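About Gutell Wainwright

Gutell Wainwright is a family-owned maker of timber sash windows and external doors. The company was founded in Flavden, where the head office and main joinery shop remain, and has a second site at Skovley for glazing, painting and despatch. We employ 60 people across the two sites, 40 of them in production.

Our work is divided between private houses, parish and school buildings, and replacement contracts for housing associations. Last year the company completed 2,732 windows and a little under a quarter of that number in doors. Most orders are delivered within 60 miles of Flavden, and our own fitters install them. Customers further away are supplied through approved local builders, whose details are available from the sales office.

The company is led by Colin Bramwell, Managing Director, who joined as an apprentice bench joiner and took up his present post on the retirement of the founder's daughter, Margaret Wainwright. Kyrylo Chornovol is Works Director and is responsible for production, timber purchasing and health and safety at both sites.
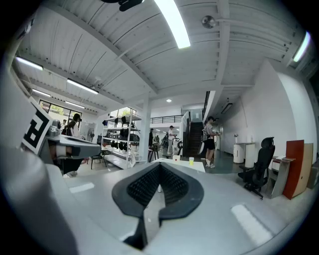
Workshop interior, with white steel beam and metal ceiling.

All softwood and hardwood is bought from certified suppliers and is kept under cover until its moisture content has been checked. Frames are jointed and glued by traditional methods, then primed before glazing. Painted windows carry a guarantee of ten years on the joinery and five on the finish – the full terms are sent with every quotation.

Training has always been part of the business. Apprentices are taken on each August and attend college one day a week for three years. Applicants should have a pass in mathematics and are invited to spend a morning on the shop floor before interview. Former apprentices now hold four of our six supervisory posts.

The company also keeps a store of old mouldings and profile drawings, with more than 400 patterns on record. Owners of listed buildings and their architects may consult it free of charge by appointment.

Visitors are welcome at the Flavden showroom during office hours. The Skovley site is not open to the public, although collections can be arranged with the despatch office.

Page last revised May 4, 2025.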